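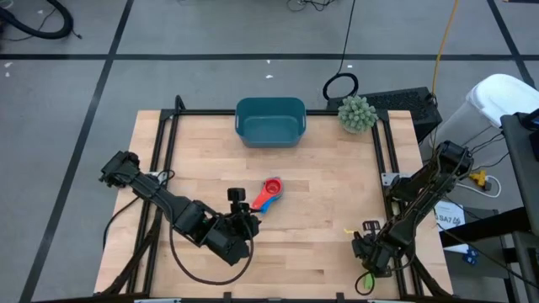 # Getting Rid of Stuff Without Losing Your Mind

*Emwood library evening, March 2, 2023. Print big, last time I couldn't read my own notes.*

**Opening (go slow, people are still finding chairs)**

Hi everybody, thanks for coming out. I'm Giuliana Cabrera, and two years ago I had 71 boxes in my garage that I had moved from one house to another without opening. I know it was 71 because my brother-in-law made me number them before he'd agree to drive the truck.

Ask: who has a box they haven't opened since the last move? Hands up. (Wait. Put mine up too.)

So tonight is about what I did with all that, what I'd do again, and the part where I gave away my own birth certificate.

**1. Where I went wrong first**

- Started with photos. Terrible idea! I sat on the floor for a whole afternoon with one envelope from Cormier Lake and threw out two blurry ones.
- Bought pretty containers before I knew what was going in them. I own a lot of lids now.
- Tried to do the kitchen, the garage and the hall closet the same weekend. By dinner we were eating crackers standing up.

Tell the birth certificate story here. Keep it short. Kathleen Buckley at the thrift store on Fedley Street called me about it - she'd found it inside a cookbook - and she has never once let me forget it.

**2. The one-surface rule**

This is the thing I most want you to take home. Pick one surface and clear it all the way. Then work only on that surface, one box at a time, and don't go to bed with anything left on it. Mine was the old card table. Yours can be the bed, if you don't mind that you really will have to finish before you can sleep.

Every item gets one of these:

- keep, and it goes to its room right now
- give, and it goes in the car
- trash
- ask somebody (limit of seven things in the ask pile, total)

The ask pile is where I cheated. My cousin Wilson Castaño got so many texts with pictures of fishing reels that he muted me for most of November.

(Drink some water.)

**3. Big empty spaces are a trap**

I rented a storage unit for a while. I thought, high ceilings, lots of room, I'll spread everything out and finally see it all. What I did was shove it in and pay every month. When there's a lot of air over your head you stop feeling crowded, and then you stop sorting.

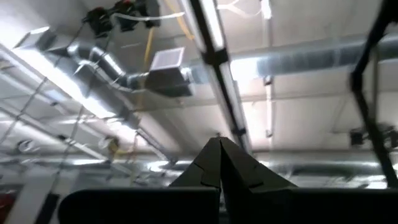 *Silver ductwork and bright light up under a high ceiling.*

If you have a unit now, I'm not scolding. Look up what you've paid so far and write it on a card. Roughly 230 dollars was what mine cost me before I even went back to visit it. I put the card on the fridge, next to the pizza coupons.

**4. Other people's things**

- Grown kids: give them a date. One reminder. Then the yearbook goes in the mail to them, and they can be mad at it in their own apartment.
- Things from parents who've died. Go easy here, slow down, look up from the page. I kept my mother's sewing tin and let the dining set go to Hortensia Huaranga's daughter, who was setting up her first place. I visited the chairs at Thanksgiving, and they looked great.
- Spouses: do not sort your spouse's things. I mean it. Read the Prutemov jacket story if there's time, skip it if we're past the halfway point.

**5. Paper**

People always want to talk about paper, so leave room. I recycled 241 instruction manuals, including one for a bread machine I never owned. Taxes, deeds, medical and anything with a raised seal go in one folder, and you check inside the cookbooks.

Kenta Kinoshita is going to stand up for a minute about the shred truck in the parking lot. Let him have the mic - he needs it, he's soft-spoken.

**Questions**

If it's quiet, ask who has the strangest thing in their garage. Somebody always has a canoe.

Sign-up sheet for the swap table is by the door. Pens are in my coat pocket.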